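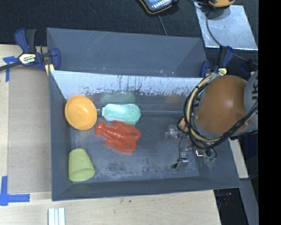 28. Februar 2018 — Klebeversuche PP auf PP, Serie 4

Ziel: Zugscherfestigkeit der Überlappung nach Primerauftrag, Vergleich mit der unbehandelten Charge aus dem November. Klebstoff wie gehabt Altano zweikomponentig, Primer neu von Prandard. Fügeteile mit Isopropanol gewischt, Ablüftzeit acht Minuten, Raumtemperatur 22 °C.

Acht Proben gefügt, Überlappung 12,5 mm, fixiert mit Klammern. Klebschichtdicke über Glaskugeln im Harz eingestellt, bei Probe 3 trotzdem sichtbarer Keil. Wird mitgeprüft, geht aber nicht in den Mittelwert ein.

Mi-kyung Geum hat die Bruchbilder der alten Charge nochmals durchgesehen: durchweg adhäsiv, Klebstoff bleibt vollständig auf einer Seite. Spricht für ein Benetzungsproblem. Mischfehler halte ich für unwahrscheinlich, die Shore-Härte der Restmenge lag im Soll.

Offen:
Testtinten nachbestellen, 38 mN/m ist eingetrocknet.
Kraftmessdose: Nullpunkt driftet nach dem Einschalten, vor der Prüfung warmlaufen lassen.
Everett Achterberg fragen, ob die Beflammung bei Jovbridge noch zur Verfügung steht — sonst Serie 5 nur mit Primer.

Prüfung frühestens nach voller Aushärtung, Klammern bis dahin nicht lösen.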